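Looking after the marble and the old doors

Notes from the Fisomitz housekeeping corner 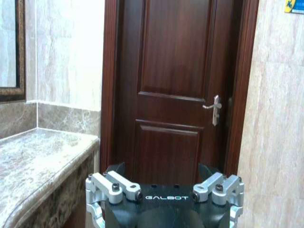 Many members who stay at Fisomitz House ask me how we clean the bathrooms on the upper floor, so I try to write it down in this issue. I have looked after these rooms for 7 years and I made most of the mistakes already. The first thing to learn is that marble does not like vinegar. At home we all use vinegar for the white marks around the tap, and on ordinary tiles it does a good job, but on marble it eats the polish and leaves a dull spot which you cannot wash away. The rounded front edge of the vanity top is where I look first, as people lean there when they use the mirror, and toothpaste and hand cream end up on it. With so much grey, brown and rust colour in the stone you will not see a mark from above. Bend down a little and look along the surface towards the light.

For the daily clean we use warm water with a few drops of Javura, the neutral soap in the green bottles from our cupboard. I put it in a 500 ml spray bottle and write the month on the label. Wipe with a soft cloth, then wipe again with clean water, then dry. Please do not skip the drying. Our water is hard, and every drop which dries by itself leaves a ring.

The walls need much less work. Once in the month I go over them from the top to the bottom with a dry microfibre cloth, and I take a little more time where the light stone meets the darker band, where the dust likes to sit.

The wooden doors are another matter. They are glossy, and a glossy door shows every fingerprint, mostly near the lever handle. A slightly damp cloth is enough, and you should follow the grain. The mouldings around the panels collect grey dust in the corners, and for this I use an old soft paintbrush. Last November we tried the Addo furniture spray on one door and I was not happy – it looked beautiful for two days and then it was sticky. We gave the other 4 cans away.

For the handle and its silver plate please use only a dry cloth. Metal polish runs onto the wood and makes a pale line around the plate.

New soft cloths have arrived from Utalis, and they are on the second shelf of the linen cupboard, 17 in a pack. The blue ones are for stone and the white ones for wood. Wash them without fabric softener, and please return them dry.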